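Tunidmont Portable Outlet 322 Review: A Small Power Station for the Kitchen Shelf

By Thắng Hoàng
November
Last updated: November, 4:40 p.m.

I bought the Tunidmont 322 after the second long outage of the fall. We had candles, a gas grill and one phone at nine percent. I already owned two pocket battery packs, but neither has a wall-style outlet, and the things I wanted to run that night (the router, a lamp, my wife's nebulizer) all needed one.

The 322 is a lunchbox-sized unit with a folding handle. It has two AC outlets, two USB-C ports, two regular USB ports and a 12-volt socket. The number in the name is the capacity in watt-hours. The inverter is rated for 600 watts continuous. It weighs a little more than a gallon of milk and I can carry it up the stairs in one hand.
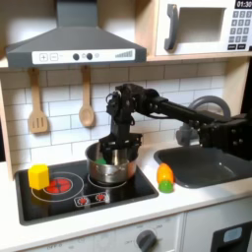
Setup and charging

There is not much to set up. You charge it from the wall with a normal three-prong cord, with no brick in the middle — a real improvement over the Rivadeneyra unit I borrowed last year, which had a brick nearly the size of a shoe. From empty to full took a bit under two hours in the fast mode. The fan is loud in that mode. In the quiet mode it took most of an evening, and I could sit next to it and read.

The display shows percent remaining, watts in, watts out and an estimate of hours left. The estimate jumps around for the first minute after you plug something in and then settles. I would ignore it until it does.

You can also charge from a car or a solar panel. The car cord is in the box. The panel is not, and Tunidmont's own folding panel costs almost half as much as the battery. I used an older Pukthorpe panel with an adapter and it charged fine, slowly.
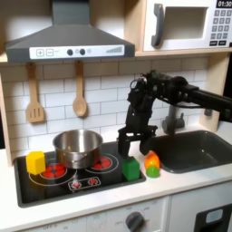

What it ran

I drained it from full four times with different loads. I was using a plug-in meter to check the numbers on the display, and the two agreed to within a couple of watts.

With the router and one LED lamp it ran through the night and most of the next day. With a laptop it gave me five full charges and part of a sixth. A small fan on low ran overnight with plenty left over.

Heavier loads are where you have to pay attention. A 12-cup coffee maker tripped the overload protection in a few seconds. A little travel kettle worked, but one boil took a noticeable bite out of the battery. I would not plan on cooking with this, and a full-size microwave is out of the question. Our refrigerator started on it the first time and refused the second time, so I can't recommend it for that either.

In total, I got 287 watt-hours out of it at the AC outlets on my best run. That is 89 percent of what is printed on the case, and better than I expected. Some of the loss is the inverter, and you will see that with any brand. If you are only charging phones and tablets, turn the AC side off and use the USB ports.

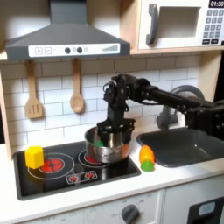

4 min read

Things I don't like

The AC side shuts itself off after a while if the load is very small. That is meant to save the battery, but it killed the router twice before I found the setting. You have to hold the AC and display buttons together to turn it off, and the manual covers this in one line near the back.

The outlets are too close together. Two ordinary plugs fit. One ordinary plug and one square adapter do not, so I keep a short extension cord in the bag.

There is an app. It wants your location before it will find a battery sitting two feet away. I deleted it after a week and haven't missed it.

The flashlight on the side is weak. It will get you to the bathroom.

How it compares

The Movedance pack is the one most people will be looking at alongside this. It's cheaper and lighter, and it comes with a carrying case. It also has only one AC outlet and a smaller inverter, and mine took all night to recharge. For a campsite I would take the Movedance. At home, with the power out and several people needing something different, I reach for the Tunidmont.

The listing I bought from had 1,457 ratings, and the complaints I read were mostly about the fan noise and the auto shutoff. I agree with both. A few people mentioned units that wouldn't wake up after months in a closet. I top mine up every few weeks and so far it has been fine — but I've only had it since spring, so I can't say much about long-term storage.

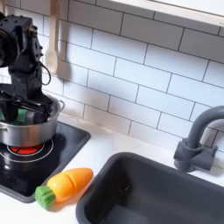 Rosalind wrote in to ask whether it will run a CPAP through the night, and added that hers did seven hours on the 12-volt socket with the humidifier turned off and still showed 40 percent in the morning. With the humidifier on, she said, it quit before dawn. I don't own one to test, so I'm passing her numbers along as she gave them. Check the watts on your own machine first.

I'm keeping mine. If Tunidmont moves the outlets apart on the next version, I'd buy a second one for the garage.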